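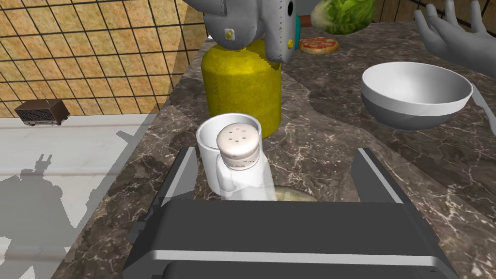
Kitchen counter in the simulator: gripper, mug and salt shaker, with a second arm behind.

About Narel Workshop

Narel is a shared workshop in Dundale for people who build robot arms at home and need more bench space, more tools or a second opinion. We started in a rented garage with 3 members and one drill press. We now have the ground floor of a former print shop on Jendcombe Road, open every evening until 10.

Most of what gets built here is small: two-finger grippers, wrist joints, arms that clamp to a table. Members bring their own motors and electronics. The workshop supplies the printers, the lathe, the soldering benches and a computer room where a build can be tried in simulation before any metal is cut.

Our main group project is called Gondal. It is a pair of arms meant to work at a kitchen counter, picking up mugs, bottles, bowls and other things that come in awkward shapes. We test each new gripper design in a simulated kitchen first. A mug handle and a salt shaker with a domed lid ask for different grips, and it costs nothing to drop them on a screen. A design that manages 200 simulated picks goes to the printer. Then it goes on the bench and we usually find something else wrong with it — most often cable routing or finger pads that wear too fast.

The Gondal drawings, parts list and kitchen files are free to download. The current parts list has 96 lines, including screws. You can build one arm without the other, and several members have done so at home.

Membership is open to adults, and to anyone over 14 who comes with a parent. You do not need to know how to program. New members take a safety evening covering the lathe, the power supplies and the stop buttons, and after that they can book a bench. Storage shelves are first come, first served.

We cover rent and materials from dues and from a parts sale each September. The floor space is 300 square meters, and the entrance is at the back, past the loading dock.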